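The Lamp Sect of Sirari: Complete Boxed Edition
By Devendra Kaushik
Published by Plidthorpe

2 comments 70 shares

The complete run of The Lamp Sect of Sirari in print, seven hardcover volumes in a slipcase. The serial ran on Plekel for four years and ended with chapter 400. All of those chapters are included, in the author's revised text, along with the side stories that were previously open to subscribers only.

The story

Oren Vash is sent up the mountain at Sirari to pay off his uncle's debt. The Lamp Sect is the poorest of the valley sects. It has one master, a leaking hall and a duty that no other sect wants, which is keeping the lamps lit along the pass so that the dead can find their way down. Oren has no talent for cultivation. His meridians were damaged by a childhood fever and every examiner in the valley has turned him away. He is taken on to carry oil.

In his second winter he finds that the lamps store a small part of whatever passes them. Breath, heat, anger and sword intent all leave a trace in the oil, and an oil carrier handles more of it in a month than most disciples do in ten years. The first volume follows him as he learns to read the traces. From the second volume on he learns to use them, and the larger sects start to notice that the road past Sirari has become hard to cross at night.

This is a slow progression story. Oren doesn't reach the first real stage of cultivation until near the end of volume one, and there is no tournament until volume four. Readers who came to the serial for the border war should know that it starts in volume five and takes up most of six.

What has changed from the Plekel version

Kaushik revised the whole text for this edition. The largest changes are in the first two volumes, which were written at a chapter a day and show it online. The merchant caravan chapters have been cut by half. The cultivation stages now have the same names from beginning to end, and Master Ilun's age is consistent. The scene at the frozen shrine, which many readers asked about in the comments at the time, has been rewritten from the sister's point of view.

Nothing has been cut from the last volume. The final chapter has a new closing page.

The author's notes that appeared under each chapter on Plekel are not included. They remain online and can still be read there with a free account.
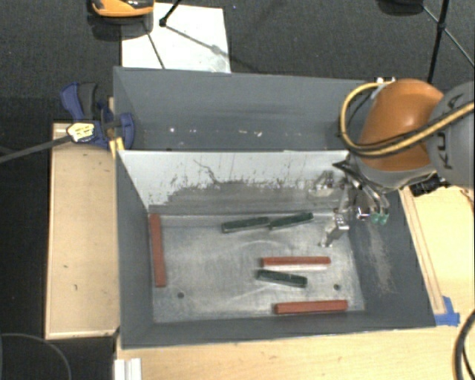 The volumes are bound in cloth over board by Herrero, the same bindery that did our earlier fantasy sets. Spines are rounded and the pages are sewn in sections, so the books stay open on a table without being pressed flat. There are two cloth colors in the set, a reddish brown and a dark green, much the same two colors as the bars lying in the metal bin. The odd-numbered volumes are brown and the even-numbered ones are green. The title and volume number are stamped on the spine in a pale foil. There are no dust jackets. The slipcase is plain gray board with the lamp mark on one side.

The cloth is uncoated and will mark if it is handled with wet or oily hands. Dust can be taken off with a dry, soft brush. Please do not use cleaning sprays or erasers on it.

Paper and type

The full set comes to 2,970 pages. The paper is cream, light enough to keep each volume manageable, and there is slight show-through on pages with heavy ornament. The type is a little larger than in our paperbacks. Chapter openings carry the number and title only. Status panels, which the serial used for Oren's readings of the lamps, are set as indented text in a smaller size. A few readers of the advance copies found these small under a bedside light.

Each volume has a map of the valley inside the front cover. The map in volumes five to seven is a different one, showing the border after the flood. If you haven't read the serial, leave those covers closed until you get there.

Contents of the set

Volume 1: The Oil Carrier
Volume 2: Winter Road
Volume 3: What the Wick Remembers
Volume 4: Guests of the Nine Halls
Volume 5: The Drowned Border
Volume 6: A Lamp for Each
Volume 7: Down from Sirari

The side stories are placed at the back of the volume they belong to. "Ilun Buys a Goat" is in volume two. The three stories about the Nine Halls are in volume four, and the long one about the ferryman is in volume six. A glossary of sects, ranks and place names is at the back of volume seven. It gives away several deaths.

Ordering

The set is sold complete. We do not sell single volumes of this edition, and we can't split a set to replace a lost book. The paperbacks of volumes one to three are still in stock and are listed separately, but please note that they carry the earlier text and will not match the later hardcovers.

Sets are packed in a double-walled carton with corner pieces. Orders go out every Thursday. The carton is heavy and the courier will ask for a signature. If nobody is home it goes to the nearest pickup point, where it is held for five working days.

If a volume arrives with a bent corner or a torn page, write to us with the order number and a photo of the damage, and we will replace that volume while spares last. Slipcases can be rubbed slightly in transit and are not replaced for light scuffs.

Signed copies

Signed sets include a bookplate on the title page of volume one. Kaushik signed these at home and they are not personalized. The signed sets have their own listing and cost more. Both versions are the same in every other way.

Ebook

The revised text is also available as an ebook in seven parts or as one file. Buyers of the boxed set get the single file free. The download code is printed on a card inside the slipcase, behind volume seven. It works once, and the file can then be downloaded again from your Plidthorpe account at any time.

An audio version is being recorded from the revised text. We don't have a release date for it yet.

Share this page 70
Comments 2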